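2 min read
November | by the Clisance wellness desk

So I finally made it to the new chair tai chi hour at the Feremen center, and wow, my shoulders are grateful! It's free through the winter for anybody in cardiac rehab (bring your referral slip).

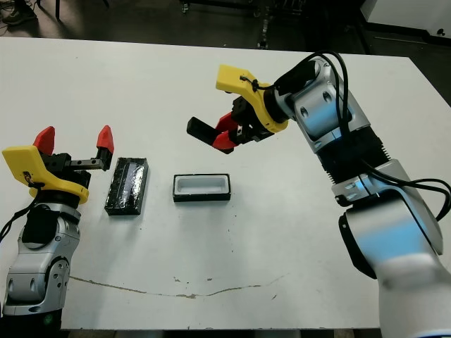
We did 5 slow forms, all seated, with a long break for water and gossip. The Plurnier fund put in $3000, enough to keep it going until spring, and they can take up to 12 of us at a time. 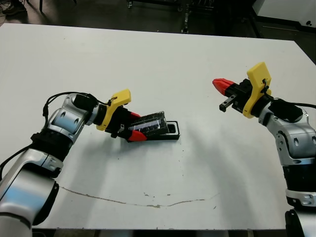 Caldeira regulars are asking for a later start, since the morning bus gets in after warm-up.

Comments (2)

mossyknees: Is there parking out back?

tess3312: Went last week, slept like a rock.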